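Progress report to the Horkska Fund
Project: Ollow Clothing Room, Clakthorpe
Reporting period: second quarter, ending in March

1. Work done in this period

We continued the sorting and folding of donated clothes in the two rooms on Dovhaniuk Street. In the quarter we received 3454 pieces, and 1716 of them are already sorted, folded and put on the shelves. The rest is waiting in bags in the back room. This is slower than we wrote in our plan. The reason is mainly the cold weather in January, when people brought many thick clothes in the same two weeks, and thick clothes take more time to check and more place on the shelf.

The new shelves, paid from the first part of your grant, were put up along the long wall. They are deeper than the old ones, so a folded adult sweater does not hang over the front. We are very satisfied with this purchase.

2. Sweatshirts and knitwear

This group is the biggest and also the most difficult. A soft knit does not keep its fold well, and the pile falls to one side when somebody takes a piece from the middle. In February we changed the method: the sleeves go to the back first, then the body is folded in three parts, and each pile has no more than 10 pieces. Hooded pieces have their own shelf now -- before, they were mixed with the others and made the piles uneven.
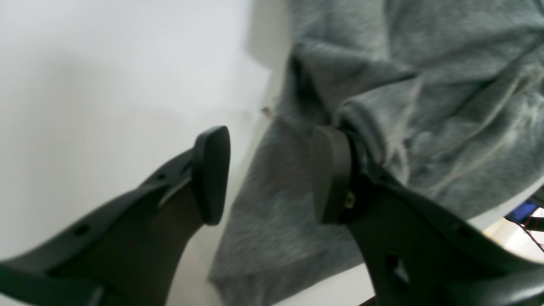 Knitwear: soft gray fabric between two black gripper fingers.

Pieces with holes or stretched cuffs are put in a separate box for repair. We have more than 300 of such pieces at the moment, and we would like to discuss with you if a small part of the materials budget can be used for thread and a second sewing machine.

3. Plan for the next quarter

We will first finish the bags in the back room, and then start with children's clothes, which need smaller boxes and clear size labels. The labels are ordered but not yet delivered. Opening on Sunday is also planned, from 2 p.m., if the owner of the building agrees.

The table of expenses is sent separately.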